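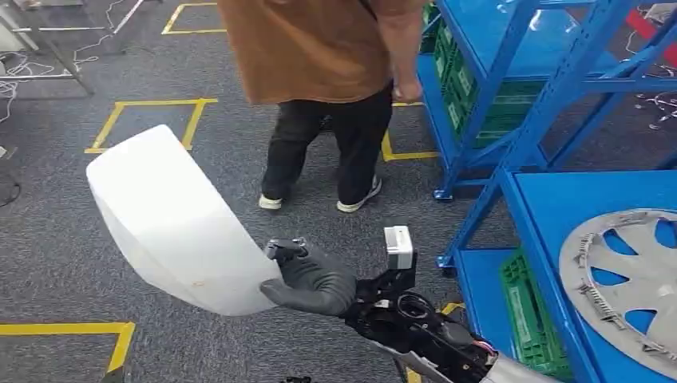 Vol. 3, p. 2,933

3.2 Floor marking and shelf storage

The trial area was laid out on gray carpet tile, with storage positions marked in yellow tape. Each taped rectangle was treated as a separate location in the records, and anything left across a line was entered as unplaced. Figure 2 shows several of these zones beside two blue metal shelving units carrying green plastic crates. A silver wheel cover lies on the top shelf of the nearer unit, and a large sheet of matte white plastic is held up in front of the taped floor.

Sheet material was handled differently from crated stock. Following Calvo and Moson, we classed an item as flexible if it sagged under its own weight when gripped at one edge. Flexible items have no stable footprint — their extent on the floor depends on how they are set down — and were therefore assigned to a zone by the position of the gripped corner. Wheel covers were logged by shelf level only.

The layout was drawn up by Maite Aranda at Plorex and kept unchanged until November. Over the whole period the register reached 2,933 entries, of which sheet material made up the smallest class. Disagreements between coders mostly concerned items resting near a tape corner, where two adjoining zones could be claimed.

Figure 2. Taped floor zones and blue shelving with green crates.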